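Search this blog
Type and press enter

My small bottle shelf

I started to keep bottles in April, when we moved to the apartment in Lotano and I had one shelf with nothing on it. I did not plan a collection. The first was a green glass one from the Dadine market, and I paid 2 euros for it, already without its label.

Now I have 30. My rule is simple – the bottle must have a shape that I like to hold. The price is not important, and if it is old or new is also not important. Last Monday I took everything down for cleaning, with warm water and a soft cloth. I don't use the rough side of the sponge since I lost half of the lettering on a Jemis lemonade bottle. I am still sorry for that one.

For the metal bottles I am even more careful. They get a dent very easily, and the paint goes first at the bottom. I keep them on the second board, on a strip of felt, and I leave a little space between them.

The red one is my favorite of this month. I like how the white letters go around the body and how the red finishes in silver at the base.

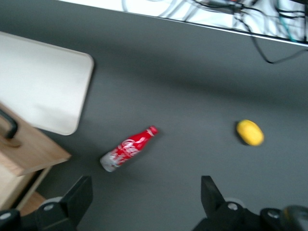
Red Coca-Cola bottle, with a little yellow neighbor.

Next I want to find a better lamp for the shelf. The one from Falcão is too yellow in the evening and all the glass looks brown. If you know a good one, please write to me.

8 comments
Share 2

Recent posts
How I remove old labels
A morning at the Dadine market
Felt or cork under glass?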